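Subject: Re: Handheld gripper kit from Skaseo - worth it for a small group?

In reply to the message from the Findon lab account, January:

> We are looking at the Skaseo handheld gripper kit for recording two-handed
> tabletop tasks. The reseller (Suksawat) quoted us for one pair plus the
> Rarnivum recording software for a year. Has anyone on the list used it
> for more than a demo? Mainly interested in:
> - how long setup takes
> - how tiring the grippers are over a full session
> - whether the software is usable without their support plan
> We have one room and two people who would be doing the recording.

We have had one pair since last fall and have recorded a little over 800 episodes with it, so I can answer most of this. We bought through Suksawat too. No connection to them otherwise.

1. Setup

The first day was slow. The printed guide covers an older version of the software and two of the menus have moved. Get the newer guide from the download page before you start. Once we had the right one, calibration for both grippers took 20 minutes. Now it takes 6, and we do it at the start of each session and again after lunch.

Plan your cable runs before you put the table in its final place. Both grippers are wired, and the cables supplied with ours were shorter than we wanted. We bought longer ones. Suksawat told us this did not affect the warranty, but get that in writing if it matters to you.

2. Comfort and handling

Fine for an hour, less fine after that. The weight sits forward of the hand, so you feel it in the wrist when you hold the jaws still over something. We swap operators every hour and that solved most of it. With two people you can do the same.

The marker plates sit on top of the grippers and you need to keep them in mind when the hands come close together. New operators knock them against each other for the first few days. Check the bolts now and then. We had one work loose and lost an afternoon of recordings before we found it.

Most of our recent work has been with small containers: sliding lids, picking out single packets, putting them back. The one we are on now is a box with a green sliding lid, full of red and white wrapped items.
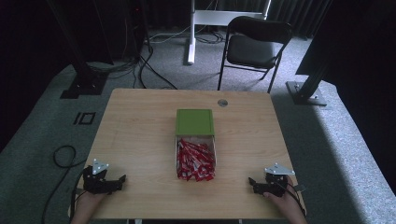

3. Software

Rarnivum does the job. Recording, trimming and labeling all work without the support plan. Export is the weak part. It writes one folder per episode with no index file, and if you stop it halfway it starts again from the beginning. We wrote a short script to build the index and I can send it off list.

It also slows down a lot once a project goes past 200 episodes. We split ours by task and keep each project under that. There was an update in the fall that was supposed to fix this. It helped some, but we still split.

We paid for the support plan the first year and used it twice. Both answers came the next morning and both were correct. We did not renew.

4. What I would ask Suksawat before you order

Are spare jaw pads included? Ours came with one set and we wore through them on cardboard. The replacements were not expensive but they took weeks to arrive.

Which version of the marker plates ships now? Ours were the early ones and the surface scratches. Scratched plates still track, but we see more dropouts with them.

Can the software license be moved to a second computer? Ours could, after an email - it was not possible from inside the program.

5. Overall

For one room and two people I think it is a reasonable purchase. If your tasks need much force, or anything where you have to feel what you are holding, borrow a pair first. You get very little through the trigger, and thin packets are easy to squeeze too hard. For ordinary pick and place with both hands we have been satisfied with it, and we would buy the grippers again. I am less sure about a second year of the software at the current price.

If you do go ahead, I would be interested to hear whether the export has changed in the version they send you.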